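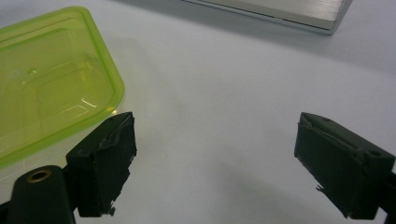

How long does a visitor need for the old harbor town at Hakville if he starts from the north gate?

Two and a half hours with a guide, and three hours if he wants to go down to the harbor wall and come back up the same way. Our printed leaflet says ninety minutes, and this must be changed before the summer edition.

Mon 13 April, route notebook, Geloser walking guides

Walked the complete route this morning with Rogelio, from the north gate to the harbor wall and back. Start 8:10, finish 11:05. We stopped at every point where the guide is supposed to speak and I read the text aloud at normal speed. Rogelio played the visitor, which means he took photos, asked things, and sat down when there was a place for sitting.

Times at the stops:
North gate 8:10
Street of the dyers 8:24
Small bath 8:41
Market square 9:02
Stairs, top 9:30
Stairs, bottom 9:38
Harbor wall 9:47
Leaving harbor wall 10:15
Back at the market 10:36
North gate 11:05

The return took longer than I believed, as we met two school groups coming down the stairs and had to wait on the side. The stairs have 76 steps (Rogelio counted going down, I counted going up, we agree). The leaflet has "a short flight of steps". I don't like this wording. A person with a bad knee will read "short" and come with us, and then he is at the bottom and there is only one way back.

New wording, first try: "The way to the harbor goes down 76 stone steps without a handrail. The same steps must be climbed on the return. Visitors who prefer to stay above can wait in the market square, where there is shade until noon."

The shade must be checked again in September, the sun is lower then and the pine on the south side was cut back last winter. Today shade covered the two benches at 9:02 and one bench at 10:36.

Text for the market square. It is too long. I read for eleven minutes and Rogelio was looking at the swallows after four. The part with the weights and measures is good, keep it. The part about the three rebuildings is for people who study this subject, it can go to the long version. I marked in the draft which paragraphs are out. Alfredo wrote this text and I will speak with him before cutting, he has put a lot of work into the dates.

One mistake found in the draft: the text says that the column drums lie "where they fell". The site office moved them when the drain was made, this is written on the sign at the spot. We can say "the drums were laid in a row beside the drain", it is less romantic but a visitor who reads the sign will not think we are making up stories.

Small bath. The inner room is closed. A rope and a paper, no date on the paper. I asked at the ticket window and the lady said it is closed until the floor is checked, and she did not know when. For now the guide should stand at the west door, from there the heating channels can be seen well, even better than from inside. Group of more than twelve does not fit at the west door, so the guide must say the text two times or bring the group down to the street. Rogelio thinks two times. I think the street. We will try both with the Saturday group.

Water. The tap near the north gate works. The tap at the market does not. There is nothing at the harbor. I would write in the leaflet that people should fill the bottle at the gate, in the first lines and not at the end where it is now.

Distance. I measured with the wheel from the gate to the top of the stairs: first result 1,240 m, second result (going back) 1,236 m. This is fine for us. From the bottom of the stairs to the harbor wall it is 200 m exactly on the wheel, on loose stones. The wheel jumps on the stones so I do not trust the last digits there. The leaflet map from Bimodeo has a scale bar, and with this bar the last part comes out at 400 m, double. Either the bar is wrong or the harbor was drawn bigger to make place for the names. I wrote to them. If it was drawn bigger on purpose, I would ask for the words "not to scale" on the lower part.

Also on the map: the dyers' street is drawn straight and in reality it turns left at the fountain. Rogelio followed the map on purpose and arrived in a fenced field with goats. The owner was friendly.

Questions that visitors asked while we were there (I write them down as I always do, for the answer sheet):
Where is the theater? There is none found. Several persons every day ask for it, we should have a sentence for this at the gate.
Is the harbor still used? The sea is now far from the wall, the old basin is a reed field. People are disappointed, the word "harbor" promises boats. Maybe the guide should say it at the top of the stairs, where one can see the reeds, so that those who came for boats may decide.
Can we touch the inscriptions? The site rule is that we don't. Say it politely and early.
Where does the bus leave? From the Agbayani stop, across the road from the ticket window, every 40 minutes. The old stop next to the parking is not served anymore but the pole is still there and people wait at it. We told four persons this morning.

About the last one, I propose the bus information goes on the back page with a small drawing of the road. Alfredo has drawn one already for the spring walk and it can be used again with the new stop.

Afternoon, at the desk. Typed the times in the table. Compared with the walk of last autumn: gate to market was 46 minutes then, 52 today. The difference is probably my slow reading at the bath. For the leaflet I will take the slower one.

Alfredo called at 3. He agrees to cut two of the three rebuildings but wants to keep the earthquake. I said fine if it stays under one minute. He reads faster than me, so we agreed that I will be the one to hold the watch.

He also asked to change the order, market first and bath on the way back. I see the reason, the light in the bath is better later. But then the group comes to the west door tired from the stairs and has to stand. Left open, Rogelio to say what he prefers.

To do:
Leaflet, page 1: new duration, steps, water
Leaflet, back: bus stop drawing (Alfredo)
Market text, short version, by Thursday
Drum sentence corrected in all three languages, the German one has it also in the photo caption
Ask ticket window again about the bath floor
Wait for answer of Bimodeo on the scale bar
New rubber for the measuring wheel, the old one has a crack and it slips when the ground is dusty
Bring chalk on Saturday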